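**Protokoll der Sitzung vom 3. April 2025**
Hochschulliga Kaltine, Arbeitskreis Spielbetrieb
Ort: Seminarraum im Haus Jaltent

**TOP 1 – Protokoll der letzten Sitzung**

Ohne Änderungen genehmigt.

**TOP 2 – Teilnehmerfeld**

Für die Frühjahrsrunde haben 11 Hochschulteams gemeldet. Gespielt wird in einer einfachen Runde, jeder gegen jeden. Der Antrag des Teams Drorkska auf Nachmeldung eines Ersatzspielers wird angenommen. 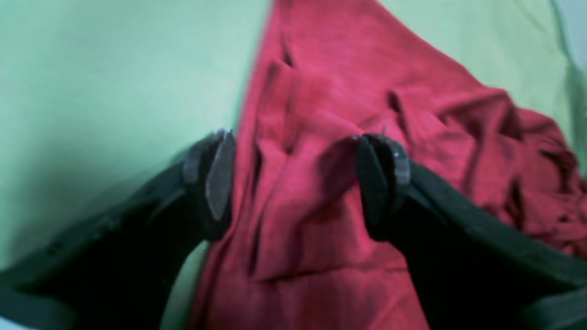

Nachmeldungen sind danach nur noch bis zum zweiten Spieltag möglich. Das Startgeld bleibt bei 50 Euro je Team und ist vor dem ersten Spiel zu überweisen.

**TOP 3 – Sponsoring**

Sastry bietet 3000 Euro für die laufende Saison und möchte dafür im Stream genannt werden. Eine Umbenennung der Liga ist nicht Teil des Angebots.
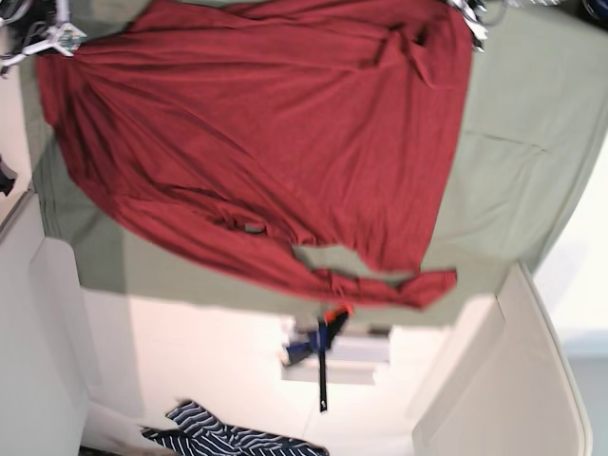

Abstimmung: 7 Ja, keine Gegenstimme, keine Enthaltung. Der Vertragsentwurf geht vor der Unterschrift an das Justiziariat.

**TOP 4 – Trikots**

Eine einheitliche Kleiderordnung wird es vorerst nicht geben. Die Teams melden ihre Farben mit der Aufstellung – bei gleicher Farbe weicht das zweitgenannte Team aus.

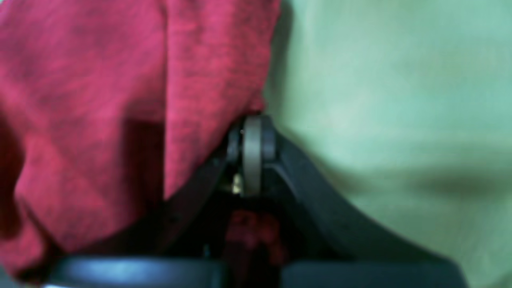
*Roter Stoff, in Falten*

**TOP 5 – Technik Finaltag**

Das Finale findet im Mai vor Ort statt. Eigene Mäuse und Tastaturen sind erlaubt, Rechner stellt die Liga. Alle mitgebrachten Netzteile und Kabel sind mit dem Teamnamen zu beschriften.

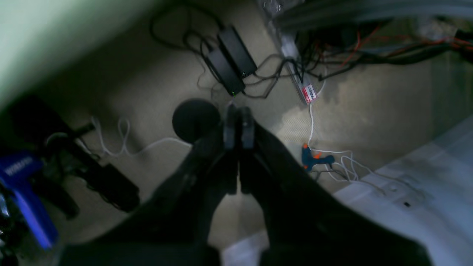 *Netzteile und Kabel auf dem Teppichboden*

Der Zeitplan für den Aufbau wird nachgereicht.

**TOP 6 – Verschiedenes**

Die Regeln für Spielpausen bei Verbindungsabbruch werden in der nächsten Sitzung behandelt.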